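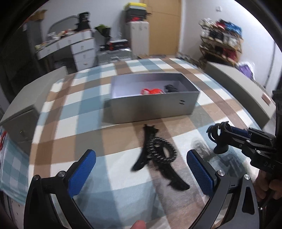 Filed under: Household sets / Sorting and putting away

# Skaltent Small Items — data card

Skaltent is a set of short recordings of small personal items being put into and taken out of an open box. It is maintained by Erura and follows the labelling rules first written for Prundodwood, our earlier set on kitchen drawers. This card covers the items, the surfaces and the labels.

## Contents

- Recordings: 1,475
- Recordings with complete labels: 1,471
- Recordings with more than one item in the box at the start: 293
- Box types: 2 (shallow, deep)

The four unlabelled recordings are kept in the folder `pending` and should be left out of any totals.

## Surfaces

Surfaces are soft or hard. Soft means a blanket, throw or bedspread laid over something else; hard means a bare table or worktop. Checked and striped covers carry the extra tag `patterned`. An item lying partly on a fold is still `soft` — there is no separate tag for folds.

## The box

The shallow box is rectangular, grey and open at the top, with low straight walls. It has no dividers. An item counts as `in` when all of it is inside the walls, `over` when any part rests on a wall, and `out` otherwise. Items held above the box are `held`, whatever their height.

## Item classes

`clip` — hair clips and anything shaped like one, with prongs.
`chain` — linked, beaded or segmented items that do not keep a fixed shape.
`soft_small` — crumpled or rounded items that give when pressed.
`other` — everything else under a hand's length.

Black items are the hardest to label. A dark clip against a dark background loses its outline, and the gaps between the prongs are often the only sure guide to which way it is facing. Label the facing side only if a gap can be seen.
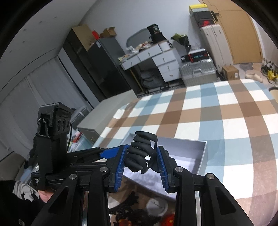
Heiskanen wrote in to say that the `clip` class is too wide, and that a clip with long curved prongs goes into a box differently from a flat one, catching on whatever is already there. The request was for `clip_claw` and `clip_flat`. Both are planned for the October release; the present labels will stay available under the old name.

## Known problems

- `over` and `in` are mixed up in a few deep-box recordings.
- `chain` items change outline between the start and end labels. Do not match them by shape.
- Colour names are free text: `grey`, `gray` and `lilac` may all mean the same box.

## Changes

Sat 15 September — surface tags checked again, `patterned` added, `pending` folder split off.

Contact: the Skaltent desk at Erura | © Erura | Back to top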